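Kinard side table station - setup and care notes
Last edited 10/03/2022

Hello, and welcome to the notes for the side table station in the Cleltisthorpe flat. The Kinard set holds 3,547 clips recorded with the head camera, and the Varma arm is trained on them, so most of what follows is about keeping the station the same from one visit to the next. I have tried to write down everything I would tell you if we were standing there together, and probably a bit more.

Setting up the table

The table goes near the corner, beside the grey panel, with a narrow gap left between the two. Please don't push it up tight, as the arm needs the room when it comes in from the front. Bottle on the left half, cap screwed on, glass to the right of it and a little nearer to you. Water on the top is fine for the spill clips - we want the shine, and the arm has to cope with it. Take hold from below, palms up, fingers under the front edge, one hand toward each side.
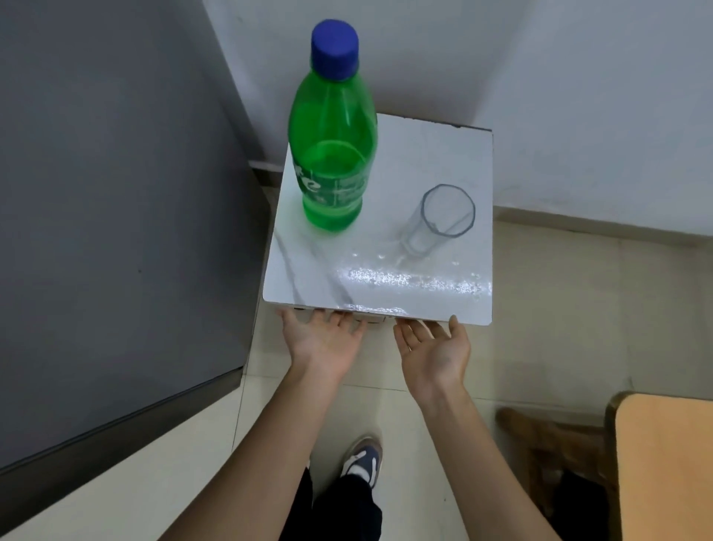
Looking after the arm

Wipe the finger pads after every 40 lifts, and sooner if you have been doing spills (I keep a dry cloth in my pocket and still forget). The pads are held by 2 screws each. Snug is plenty! Ville Manninen stripped one in January and we spent a whole afternoon getting it out.

The wrist cable is the part that wears. Run your thumb along it before you power up, and if the sleeve feels soft near the clamp, swap it and write the swap in the Femeo log. Spare cables live in the case with the charger.

Run the homing routine after any swap, then six slow lifts with nothing on the table before you go back to the bottle and glass.

Known problems

The force reading drifts for the first few minutes, so let the arm idle while you set the table. Shiny spots on the marble-patterned top still confuse the depth readings. Labels for those clips are checked by hand, and I am slowly catching up.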